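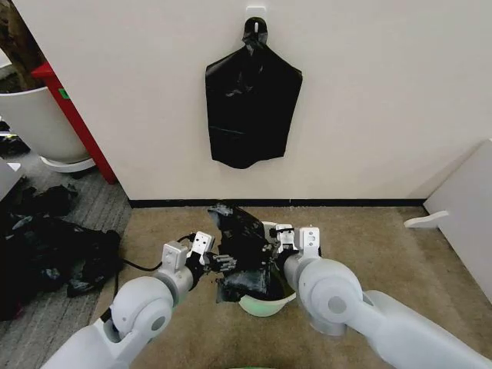 Week 4 of robotics club and our whole job is trash bags. Bin, bag, hook on the wall. I used to do this at home without thinking and now I dream about it!

Si-eun is on the arms this afternoon, I'm on notes. Jayson keeps saying "softer, softer" like the robot can hear him.

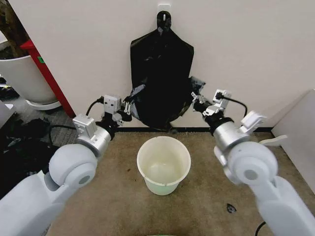
Both grippers on the bag, bucket waiting underneath

Plastic is so much worse than blocks – it folds a new way every single time. We get 40 tries before Nosipho needs the room. Wish us luck, and please send snacks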